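Ollora Hand, Knit-Covered – Open Day Notes and Product Page

Posted Sep 2, 2024

Product: Ollora hand, covered version
Colour: charcoal
Fits: Kudinov arm mount, standard wrist plate
Price: $900 per cover and fingertip kit, $780 if you already have the older kit to trade in
Lead time: 4 weeks

Hello everyone, and thank you to all of you who came out to our open day at the Salinas Street workshop! I've had a pile of emails since, most of them asking for the same details, so I've put the lot on this page with my own notes from the afternoon. I'm the one who was running between the demo floor and the kettle, so if I cut you off halfway through a question, sorry – the answer is probably further down.

The big hit was the session we call Barley. It's our name for the handling routine we run at every open day, and it's the one where we use ordinary things in place of the tidy test blocks. Visitors always want to see the hand near something a bit awkward, and a small ball sitting in a blue cone is a good bit of awkward. It's a light thing with a slippery shape, and a ball that would love to be somewhere else.

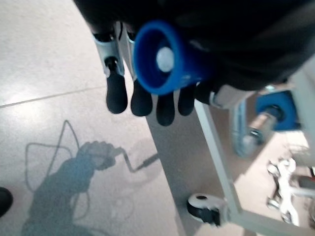
A few of you asked about the floor. Yes, we work right over the hard floor, and no, we don't put mats down for visitors. If you're setting up at home or in a school, any flat surface will do as long as your cart's casters lock. Please do lock them! I have chased a cart across that workshop more than once and it's not dignified.

Now, the cover. This was the part I was most nervous about showing, and it's the part you seemed to like best. It's a fine ribbed knit in a dark charcoal that goes over the palm and the backs of the fingers, and it stops at a short cuff so the metal joints stay clear. We tried full-length sleeves early on and I hated them. The knit kept creeping into the hinges and I spent my evenings picking fluff out with tweezers (a low point). With the cuffs you can get at the joints with a small brush, and you can look at the pins without undressing the whole hand.

It does sit a bit baggy around the base of the thumb. That's on purpose. The thumb has the most travel, and a tight cover there pulls on everything else. A couple of people thought we'd sent out the wrong size, so I'm going to add a line about it to the fitting sheet.

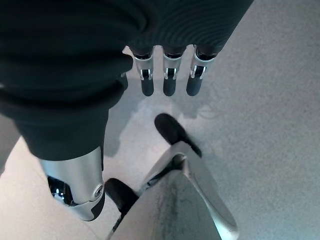

Fingertips next. They're matte black with rounded ends, and they come in the same bag as the cover. They push on, with a little clip that you'll feel more than hear. Wipe them with a damp cloth when they get dusty, and skip the window cleaner, which leaves a film. A lady near the front asked if she could buy only the thumb tip, and we can do that now, just email me.

The metal parts are brushed or polished depending on where they are, and they will pick up marks. I don't mind marks. My own demo gear gets scuffed every time we travel with it and it works just as well. If you're fussy about shine, a soft dry cloth is plenty.

Someone else wanted to know why the fingers hang straight down between runs. That's the rest pose, and it's how I'd store it overnight as well. Switch off at the box, let the hand settle, then leave it alone. Don't fold the fingers in by hand to make it fit a shelf, please. Buy a taller shelf.

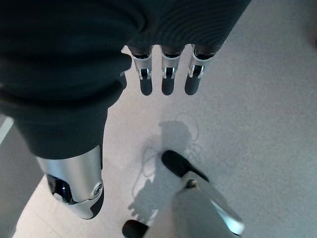
Cables! I got more questions about cables than anything else. Our advice is to leave a generous loop at the wrist and tie it off at the elbow, and to have a quick look at where the slack has gone before each run. The kit includes 2 fabric ties. You'll lose one, everybody does, and any hook-and-loop strap from the hardware store is fine.

What's in the kit: knit cover, full set of fingertips, fabric ties, small brush, fitting sheet. The hand itself and the Kudinov mount are sold separately, and you'll find both on the parts page.

Washing: cool water, by hand, dry flat. Not in the dryer. I did it once and ended up with a cover for a much smaller robot.

We're planning one more open day before the end of September, same workshop, same biscuits. Email me if you'd like a spot, and tell me if you're bringing kids so I can set out the low stools.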